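Drimon sets upkeep schedule for its handheld gripper pairs

Oct 23, 2025

Drimon has put its handheld grippers on a fixed maintenance schedule after a run of loose joints and worn pads cut into recording time this year. The company uses the tools in pairs, one in each hand, to record how household jobs such as folding clothes are done. The recordings are used to train robot arms at its Tondholm workshop.

Under the new schedule, each pair comes in for service after 3,000 open-and-close cycles. A technician checks the pivot pins for play, cleans the linkages and replaces the grip pads if the surface has gone smooth. The work takes 17 minutes per pair when no parts other than pads are needed.

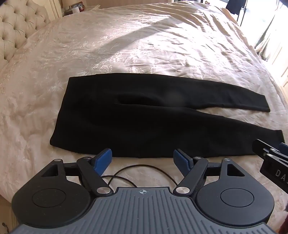
Fallar staff

Pads are the most common replacement. Drimon went through 289 of them between February and the end of last month, most of them on pairs used for clothing and bedding. A glazed pad slides over thin fabric before it picks up an edge, and the take usually has to be thrown out.

Pivot pins last longer, but a loose one is harder to spot. With play in a joint, the two fingers no longer meet squarely, and the opening width in the recording drifts away from the real one. Technicians now close each gripper on a steel gauge block, read the width, and repeat the test with the tool turned on its side. If the two readings disagree, the pins are pulled and the joint is rebuilt.

Cables are checked last. The technician opens the fingers all the way and looks for any spot where the cable pulls tight or rubs on a bracket. Operators have been told to leave slack and not to tape the cable down themselves.

Replacement pins and pads come from Correa, which ships them in kits of 14. Drimon said it keeps two kits at each recording site and the rest at Tondholm, where all rebuilds are done. The schedule applies to every pair now in use.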